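Wivis Serving Tray, Red, Rectangular
Sold by Hinar — tabletop and serving
Page updated September 16, 2025

Back in stock. Same red as the last batch, same mold. If you bought from us in spring you can mix old and new in a stack, they match.

One size only. One color only for now. Blue is on the way from Strobel, no date yet so please dont ask in the order notes, we can't see those until after packing.

What you get

One plastic tray, raised rim all the way round, rounded corners, flat floor. No handles, no cutouts. You pick it up by the rim. The rim is a bit glossier than the floor and in daylight it looks like a lighter red — same plastic, same color, just the curve of it. Had a return over this so saying it up front.

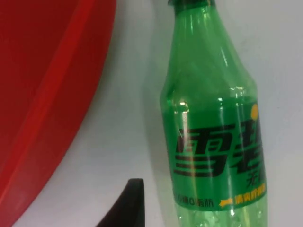 Rim and grip

Rim is molded in one piece with the rest. Nothing glued on, nothing to peel. Wide enough to get your fingers under when the tray is sitting on a counter, which was our main complaint with the old Rinness one (discontinued, few left in the clearance section, no more coming).

Wet hands — fine with dry plastic, slippery if the rim is greasy. Wipe it.

What it's for

Drinks, mostly. Tall soda bottles, cups, a pitcher. Works on a buffet table as a drip catcher under the bottles, so the tablecloth doesn't get rings. Also good for snack plates, condiments, mail by the front door, whatever. One customer keeps seedlings on hers and ordered more.

Tall bottles stand fine on the floor of it. The footed kind of soda bottle, the ones with the bumpy bottom, sits steady when the tray is on a table. Carrying is another matter. Keep the heavy stuff in the middle, low stuff at the ends, walk slow. The rim stops things sliding off, it won't stop a tall bottle tipping. 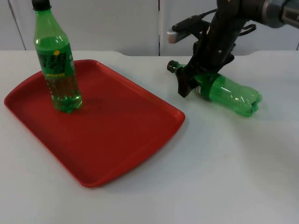

Care

Warm water, dish soap, soft sponge
No scouring pads, they dull the floor and you can't get the shine back
Top rack of the dishwasher is OK, not the bottom
No oven, no microwave, no hot pans straight off the burner
Tomato sauce and curry will stain if left overnight. Baking soda paste gets most of it out

Dry before stacking. Two wet trays stuck together are a pain to get apart, run warm water over the outside one and twist a little.

Ordering

Single trays ship from our shelf. Case of 40 ships direct from the warehouse and takes longer. Cases can't be split. For more than 2 cases write first so we can check theres enough, we had 800 come in and schools and church halls have taken a good part of that already.

Returns: unused, in the sleeve, within the month. Scratched in transit, send a photo of the scratch and the box both. We replace, you don't need to send the tray back.

Drinks are not included. Yes we get asked.

Tray or just the table?

For two bottles at home, probably you don't need one. Stand them on the table and be done. Tray starts making sense once you're moving stuff between kitchen and yard, or you've got a pale tabletop you like. Red shows up well on white too — easy to find the drinks end of the table when the room is full. Wipes down in one go at the end of the night instead of chasing spots across the whole surface.

Bottles on their side: the tray floor is flat, so they roll until they hit the rim and stop there. On a bare table they just roll. Upright is better for anything fizzy and already opened, obviously, check the cap either way.
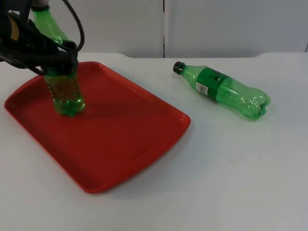 Customer comments

Rinness owner: I have two of the old ones and bought this to go with them. Rim is much easier to get hold of, floor marks up faster though. Mine had fine scratches after a few weeks of sliding bottles in and out. Doesn't bother me for parties, wouldn't put it out for my mother in law. Would buy again, would like the blue.

Hinar reply: Fair point on the scratches. Lift, don't slide, helps a lot. A thin cloth or paper liner does too, we don't sell a cut one for this size yet. Blue will be listed on this page when it's in.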